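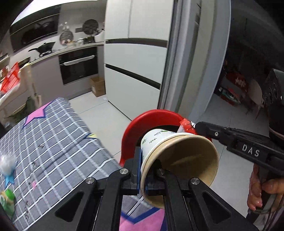 White paper cup with the green leaf print, red bowl behind it. The kitchen is just past the end of the bed.

Hello! I'm Amarachi, and I'm looking for people who can spare a morning to help me clear and sort a small flat before the keys go back in July. It's one of those places where the bed and the cooker share the same air, so everything has drifted. Cups and bowls end up by the blanket, little cartons settle in among the bedclothes, and I have given up guessing what I'll find next.

I run a home-sorting service called Fedberg with my friend Chukwuemeka Edet. Mostly we help people who are moving somewhere smaller, or who have simply got a bit stuck (we've all been there). For this job I need 4 people, working in pairs, for 2 mornings. You don't have to do both, but I'd love it if you could.

What you'd be doing: one pair takes the bed end and the other takes the kitchen. Bed end means folding the blue plaid blanket -- the one with the big pink star on it, which is coming with us and must not go in the charity pile! -- and gathering up all the small stuff. Kitchen end means the wok, the jars and dishes on the counter, and the two round plates on the wall, which need wrapping properly. The fridge and the oven are staying put, so please don't try to shift them. They'll get a good wipe down, inside and out.

Paper cups go in one bag, crockery gets wrapped and boxed, and anything you're not sure about goes on the bed for me to look at. I'd much sooner be asked the same thing ten times than lose something somebody was fond of.

You don't need experience. It helps if you're patient and don't mind kneeling on a kitchen floor for a bit. If you can't lift, tell me and you can do the wrapping and labelling, we always need more hands on that.

Pay is £100 a morning, plus lunch, and I'll cover your bus fare. Tea comes round far too often, Chukwuemeka makes it and he can't sit still.

To put your name down, drop me a line through the Fedberg contact page with a few words about yourself and which end you'd prefer, bed or kitchen. Please get in touch by 11 March 2022. If I'm out on a job, Dilwyn Pumphrey will pick up your message and he knows all the details, including where to park.

Amarachi Akande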